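Kotdale保护区野外站开放日参访记录:公路廊道、涵洞通道与路杀监测

参访时间为六月,上午八点半在Redville汽车站集合,下午五点前返回。同行者多数做公路生态或两栖爬行类调查,也有两位来自县级林业部门。以下按当天走的顺序整理,现场口述的内容尽量注明是谁讲的,本人的判断写在各节末尾。

一、位置与背景

从Redville出发,沿河谷公路向北。公路在保护区东缘与Tekleab河并行,随后离开河岸,切过一片缓坡,再进入林区。切过缓坡的这一段即野外站所称的“东段”,路基两侧分别是低洼草甸和次生阔叶林。草甸在春季积水,蛙类和蝾螈在此产卵,成体冬季在林内。路基修在两种生境之间,迁移季节的穿越集中在这里。

野外站设在东段北端,原为道班房,改建后有一间办公室、一间标本处理间、一间设备间和一排宿舍。站长Mwanahawa Kirui在院子里做了开场介绍,内容限于人员、运行方式和当天路线,没有讲保护区的历史。据她介绍,站上的常规工作分三块:路面调查、通道监测、水质与水位记录。前两块由本站完成,水位数据由河道管理方的测站提供,站上只做核对。

保护区的主管单位与公路养护单位不属同一系统。两家有一份书面约定,规定了巡查时车辆停放、反光背心、夜间灯光和清除动物尸体的次序。后一条值得注意:养护班组早晨清扫路面之前,须等调查员走完一遍。执行之前,早班清扫常常把前一夜的小型尸体一并清走,早期数据因此偏低,站上在长序列里对那一段做了标记,不参与趋势计算。

二、路面调查

东段按500米一个样段划分,样段起止点用漆标在护栏立柱上。每次调查由两人步行完成,各走一侧路肩,方向与来车相对。走到样段终点后交换侧位返回。记录内容包括物种(或可鉴定到的最低分类阶元)、成幼、车道位置、尸体状态、距最近通道入口的距离。尸体拍照后移出路面,避免重复计数。

负责路面调查的是Panagiotis Hodžić。他在第三样段做了示范。几项操作细节记录如下:

一是状态分级。站上把尸体状态分为完整、变形、残片、印迹四级。残片以下不鉴定到种,除非带有可靠的特征部位。他提到,过去允许凭残片猜种,结果不同调查员之间的差异大到无法使用,后来统一收紧。

二是位置记录。手持定位设备在路堑段误差偏大,他们改用护栏立柱编号加步测距离,回站后换算。做法比较原始,但复核时误差稳定。

三是雨后加测。迁移季内,傍晚降雨且气温高于站上设定的阈值时,次日增加一次清晨调查。加测数据单独存放,与常规数据不混算。

四是检出率校正。每季做一次放置试验,把已鉴定的小型尸体按随机位置放在路肩和行车道上,由不知情的调查员照常走一遍,用检出比例做校正。试验同时记录尸体的留存时间。留存时间与天气、车流和食腐动物活动有关,鸦科鸟类在清晨取食很快,因此调查开始时间固定在日出前后,不随季节做其他调整。

现场有人问为何不用车载巡查。Hodžić的回答是,他们对比过,车载方式对中型以上哺乳类基本够用,对两栖类漏检严重。目前车载巡查只在冬季使用,步行调查在其他季节进行。

我们走的这一段当时路面干燥,整个样段只见到一具变形的蟾蜍尸体和一处无法鉴定的印迹。他按规定逐项填了表。填表用的是纸质表格,回站后双人录入。

本人判断:样段偏长,对两栖类这种穿越点高度集中的类群,位置分析的分辨率要靠立柱编号弥补。立柱间距在弯道处有变化,换算表如果没有随护栏更换而更新,会引入系统偏差。提问后得知,护栏更换过一次,换算表重做过,旧表仍保留。

三、涵洞与导向设施

东段现有的通道有两类。一类是原有排水涵,断面为圆管,建路时只考虑过水;另一类是后加的箱形通道,专供小型动物使用。两类在路基下交替分布。

排水涵的问题集中在出口。多处出口底板与下游地面之间有跌差,成体蟾蜍能下不能上。站上的处理是用块石和土在出口堆出缓坡,坡面粗糙,每年汛后检查一次。另外在管内一侧砌了窄步道,略高于常水位,供小型哺乳类在过水时通行。步道末端与管口外的地面连接得好不好,直接决定有没有动物走。我们看的其中一处,步道在管口内就断了,外侧被冲出一个浅坑,Hodžić在表上记为“待修”。

箱形通道顶部开缝,开缝的盖板与路面齐平,雨水和光可进入,内部湿度和温度与外界接近。两栖类对通道内的干热空气敏感,封闭式长通道的利用率往往不好。开缝的代价是路面污水也会进入,冬季撒盐后尤其明显。站上在融雪期会用河水冲洗通道底部,冲洗安排在两栖类迁移开始之前。

导向墙沿路基坡脚布置,材料为预制混凝土板,上缘向动物来向一侧外翻。板与板之间的接缝是常见的漏点,小个体可以挤过去。讲解中特别提到三种失效方式:接缝张开;墙脚土被冲走,形成墙下空隙;墙前植被过高,动物沿草茎攀越。第三种最容易处理,也最常见。割草带沿墙布置,迁移季前后各割一次,割下的草必须运走,留在原地会堆成斜坡。

导向墙在端部的做法也有讲究。早期做成直线终止,动物沿墙走到尽头后从端部绕上路面,端部一度成为新的路杀集中点。后来把端部做成向外回折的弯钩,让沿墙移动的个体折返。回折之后端部的记录下降,但没有消失,原因是林缘一侧地面不平,回折段的墙脚有空隙。

在第二处箱形通道前,县林业部门的一位同行问到造价。讲解人员没有给数字,只说导向墙每延米的造价高于预期,维护支出以割草和清淤为主。

本人判断:设施本身设计没有明显问题,弱点在连接处,包括步道与地面的连接、墙板之间的连接、墙与通道口的连接。验收图纸上这些位置常常只画一条线。养护人员若按公路标准验收,不会去看这些地方。

四、通道监测与影像数据

通道监测由Nayara Rezende负责,讲解地点先在第二处箱形通道,后移到站内。

每个监测通道的两端各装一台自动相机,通道内另有一台俯拍,距底板较近,用于两栖类和小型哺乳类。常规红外触发对变温动物不可靠,体表温度与背景接近时触发率很低。俯拍相机因此改为定时拍摄,间隔固定,不依赖触发。代价是空图极多,绝大部分影像里没有动物。

影像按“事件”归并。同一通道、同一物种、相邻影像间隔小于规定时长的,算一个事件。归并之后,上一监测季进入分析的通道事件为3,316个。她强调事件数不等于个体数,也不等于完整穿越数。一只个体在入口徘徊后离开会产生一个事件,但没有穿越。是否穿越要看两端影像的时间配对和朝向,配不上的单独列为“不确定”。站上对外发布时三类分开列,不合并。

影像判读分两轮。第一轮由软件筛除空图,用的是Ridico的筛图程序,部署在站内本地机器上,不联网。第二轮由人工判读,两人独立完成,不一致的由第三人裁定。筛图程序对蛙类和小型鼩鼱的漏检比例偏高,站上因此在被筛掉的空图中随机抽取一部分人工复看,据此估计漏检率,按通道分别校正。底板湿润反光时误判最多,落叶被水带动时次之。

存储方面,每个监测季结束后原始影像全部保留,包括空图。理由是筛图程序会换版本,没有原始空图就无法重新评估旧数据。影像存两份,一份在站内,一份由Redville的分站保管。元数据表与影像分开存放,文件名只含通道代号、相机位置和拍摄时刻,不含判读结果,防止二次判读时受提示。

时钟漂移是另一项要处理的误差。各相机时钟走得不一致,两端配对时差几十秒就可能把穿越判成折返。站上的做法是每次换卡时,让相机拍一次显示标准时间的屏幕,记录偏差,按线性内插回推。内插的前提是漂移均匀,低温下未必成立,冬季数据的配对质量较差,报告中对此有说明。

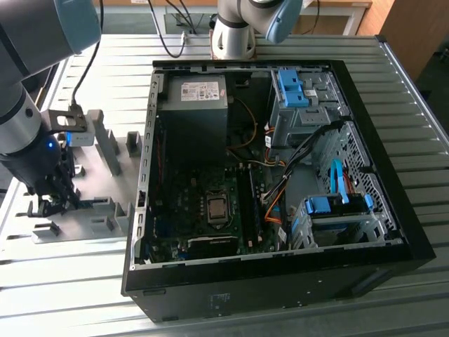 五、Tekleab河岸与水位

午饭后步行到河岸。Iñaki Alcaraz讲水文部分,他主要做草甸积水与河水位之间的关系。

草甸的水有两个来源,一是坡面汇流,二是河水位高时经旧河道倒灌。前者决定春季积水的起始时间,后者决定积水能维持多久。积水如果在蝌蚪变态之前退干,当年补充量会很低。Alcaraz在草甸里布了一组测井,记录地下水位,另在旧河道口设了水尺。两者结合,可以判断某次涨水有没有进入草甸。

路基对水的影响是他着重讲的。路基把坡面汇流截住,集中到几处排水涵过路。结果是涵口下游局部过湿,其余地方偏干。草甸植被在航片上能看到相应的条带。箱形通道原本不承担过水,后来发现大雨时也会过水,且流速偏高,底部的土层被带走,露出混凝土。两栖类在裸露混凝土上停留时间短,这一点从俯拍影像中也有反映,但他认为样本不足以下结论,只作为观察列出。

处理方案正在讨论,方向是在通道上游加一道低矮的分水埂,把大雨时的水引回排水涵。分水埂不能挡动物,因此坡面要缓。草图贴在设备间墙上,标了坡比和埂顶高程,尚未报批。

返回途中经过旧河道口,水尺下半段附着淤泥,刻度读不清。Alcaraz用刷子清了一下,补记了读数。他说每次来都要刷。

六、车流与限速

最后一段由Velimir Softić讲,他来自公路养护单位,负责与野外站对接。

东段在迁移季夜间实行限速,并设可变标志牌。标志牌由气象条件触发,温度和降雨同时满足时点亮。点亮时的平均车速低于未点亮时,但下降幅度小于预期。Softić给出的解释有三条:标志点亮的夜晚本身多雨,车速原本就低,对照要选同等天气;标志牌位置偏后,驾驶人看到时已进入东段;通勤车辆占比高,对标志已经习惯。他倾向于第一条的影响最大,目前正在补做同等天气下的对照。

关于夜间封路,讨论中意见不一。Kirui希望在迁移高峰的少数几晚实行短时封闭,绕行线路经Redville西侧。Softić认为绕行距离过长,救护和农产品运输有困难,可以接受的是单车道放行加引导车。两人对高峰期如何预报也有分歧。站上用温度、降雨和前几日累计活动量做预报,命中尚可,误报偏多。养护单位需要提前安排人手,误报的成本由他们承担。

这一节的讨论超出了原定时间,返程推迟。双方没有形成结论,约定在秋季之前交换一次数据。

七、存疑与待补

整理时发现以下几点当天没有问清,列出备查:

路面调查的检出率校正是否按分类群分别做。讲解时只提到小型尸体,没有提到鸟类。鸟类尸体的留存时间与两栖类差别很大,共用一个系数不合适。

箱形通道加装前的对照数据有几个监测季可用。早期数据因清扫次序问题被标记,若剔除之后所剩不多,前后对比的说服力就有限。目前站上的展板只给了加装后的数据。

人工判读的第三人裁定占多大比例。比例过高说明判读标准需要修订。

融雪期冲洗通道所用河水的去向。冲洗水带盐,若经下游地面进入草甸,需要看电导率记录。Alcaraz的测井有电导率探头,但他没有展示这部分数据。

导向墙对龟类和蛇类的效果。展板只列了两栖类和小型哺乳类。现场有人说在林缘一侧见过蛇沿墙移动,未找到对应记录。

八、参访安排备注

供后来者参考。Redville汽车站到野外站没有公共交通,开放日由站上安排接驳,平日需自行联系。路肩行走须穿反光背心,站上可借。草甸内必须走木桩标出的线路,鞋底在进入前后各消毒一次,消毒盆设在草甸入口和院门口。鞋底纹路里的泥要先刷净再浸泡,带泥浸泡无效。

站内可以看纸质表格和换算表,不能拍摄带有具体繁殖点坐标的图。影像样本可申请,申请表向Rezende索取,需写明用途和保存期限。

午饭自带。院内有自来水,河岸段没有遮阴。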